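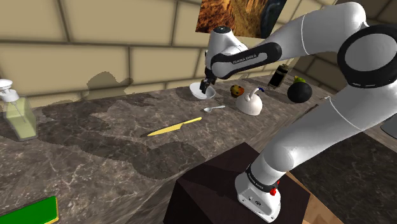 About Redlow

Redlow tests claims made about kitchen goods and surfaces, mostly for small shops that are tired of taking a supplier's word for it. We started in January, in a rented unit behind a tile yard, after one bad order of "stainproof" counter sealer that stained. The shop that bought it had 24 unhappy customers and a brochure. The brochure was very good.

We don't sell sealers, pans, knives or cleaning sprays. We don't take a cut from anyone who does. A shop pays us a flat fee, sends us the product in its retail packaging, and gets a written report. The fee is the same whether the report is pleasant or not, and we ask for it up front, which should tell you how some of our early jobs went.

What we look at

Most of our work is on three kinds of claim. The first is the lifetime claim, as in "lasts a lifetime," where the small print usually turns out to cover the handle. The second is the natural claim. We have read a great many labels with leaves on them and we still couldn't tell you what "nature-inspired cleaning power" is supposed to mean. If a maker can't put the claim in a sentence that could be wrong, we mark it "no claim made" and move on. The third is the number with no unit. "Up to 300 times stronger" than what? We write to the maker and ask. Sometimes they write back.

Stain and heat testing is done on our own bench with ordinary stuff: coffee, beet juice, cooking oil, lemon, turmeric, a hot pot straight from the burner. We leave things on for as long as a busy household might leave them on. Labs with better equipment than ours can tell you about molecular bonding. We can tell you if the ring comes off. 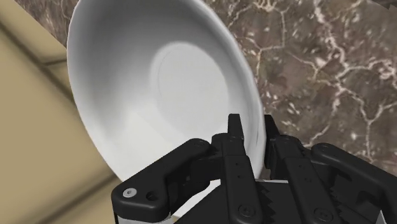

How long does a report take?

Most are done in six weeks. Wear tests take longer, as each one runs to 200 wash cycles and we won't guess at the second half from the first. If you need an answer by Friday's catalog deadline, you are probably better off leaving the claim out of the catalog.

Who pays for it

Shops do. About a third of them come to us through Ovine, a buying group for independent kitchen stores, which pays part of the fee for its members. Ovine sees a report at the same time as the member does and has no say in the wording. They did ask once. We have also done two long jobs for Lepik, an importer of enamel cookware, and one of those reports was poor enough that Lepik dropped the line. We were surprised to hear from them again.

We have no awards to list here. We get an email every few months telling us we've been nominated for one, with a price for the plaque.

What a report can't do

It covers the item we were sent. A maker can change the coating next season and keep the same box, and we've seen it done. Every report carries the batch code, where there is one, and a line saying the result stops there. Please don't quote half a sentence from us in an ad. We've had "resisted staining" lifted out of "resisted staining for one day," and the shop in question is no longer a client.

We also won't rank things. People ask for a best sealer or a best skillet, and any list we made would be a list of whatever happened to be mailed to us that year.

Finding us

The office and bench are in the yard at the far end of Stinivska, through the green gate and up the outside stairs. The bell works if you hold it down. Drop-offs are fine in the mornings, but please label the box with your shop's name and leave the product sealed. Returned samples go back at your cost, in whatever state the testing left them.

Page last changed 2023-03-03.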